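Temerdale Burns, and You Will Need All 13 Parts

The checklist arrived before the comic did. That has become normal for a big summer crossover, and Gridamance has never been shy about it: a folded sheet, printed on better paper than the books, telling you which chapters of "Temerdale Burns" are essential and which are only very important. Nothing on it is marked optional.

The pitch is simple enough. The city of Temerdale votes to put its masked protectors on a public payroll, half of them say no, and everyone picks a side. If you have read superhero comics for more than a couple of years you have read this one already, possibly twice. Gridamance says the difference is consequence. Characters will be changed for good, a word the publisher has used for four of its last events, and I still can't name one character who stayed changed past the following spring.

I don't think the main book is bad. The opening issue has a very good council meeting in it, drawn almost entirely in small panels, where you can watch a room full of tired people talk themselves into something stupid. Then a wall comes down and it's fists for the rest of the issue.
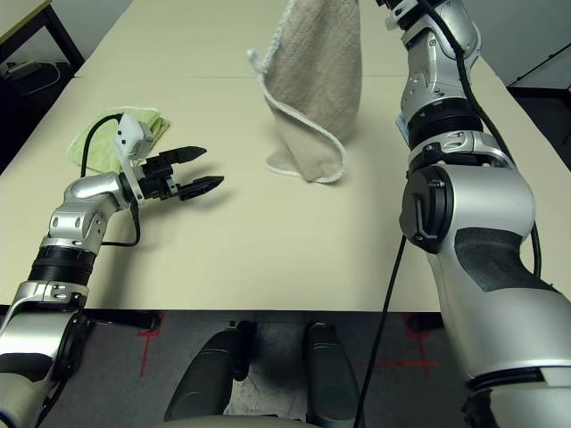
The Warden gets the worst of the redesigns, and he's supposed to be the heart of the thing. He was a patrol captain in a canvas coat. Now he joins the registered side and comes out in full powered armor, all smooth plates and blue lights, with no clue how any of it bends. Machines don't have to look that boring. Look at the silver and white arm in the photograph, with its ribbed black ring, its two pointed black fingers and that thin cable looping back toward the elbow. You could draw that in a dozen poses and a reader would always know where the wrist was. The Warden's gauntlet changes size from page to page, and in issue three it seems to swap sides.

Some of that is the schedule. The main series lists three pencilers, and the seams show. The old Warden had a stance, a slouch really, that told you who he was from across a street. I'd trade every light on the new suit for it.

And what is the armor for? In the story, it's a reward for loyalty, and there is a decent idea buried there about what a city asks back when it hands a man something expensive. The script gets near it once, in a scene on the tram bridge, and then a caption sends us off to a tie-in to find out how it ended. The tie-in costs 6 dollars. I bought it. It ended with a phone call we don't get to hear.

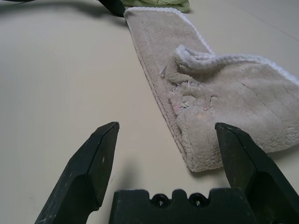 One reader who has stuck with the Warden since the black-and-white days wrote to tell me I was being unfair, that the tie-ins are where the good writing has always been hidden, and that the payroll plot finally gives the captain a reason to be angry at his own side. The letter went on for two pages and made a better case than the checklist does. I reread the bridge scene because of it. I still think he looks confused more than angry, but I'll grant that the silent page with the coat on the hook is lovely, and I'd skated right past it.

The shop trade is less sentimental. At Šimko, the long narrow store in Prunham where I've bought my comics for most of my adult life, the first issue sold well and the second sat there. By October there were some 137 copies of assorted chapters in the bargain boxes by the door, most with the foil cover that was meant to be scarce. Orders had been set months ahead, at levels you had to meet to get the foil at all.

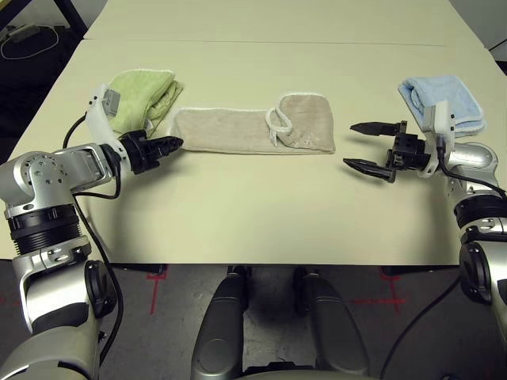

COMICS / THE LONG BOX
Words by Maren Tuckwell

None of this will stop the next one. The last page of "Temerdale Burns" is an ad, dressed up as an epilogue, in which a stranger steps off a train and says the war was only the beginning. There's a logo under his boots and a season under the logo.

What bothers me is how little the ending asks of anybody. The payroll law is struck down off-panel. The two sides shake hands at a funeral for a character introduced in chapter nine. The Warden keeps the armor, and I suspect he'll keep it until the toy version has had its run, at which point there will be an explosion and he'll find the canvas coat in a locker.

If you're curious, read issue one for the council meeting and the bridge tie-in for the coat. Borrow them if you can. A collected edition is planned, and Gridamance hasn't yet said how many volumes it will take.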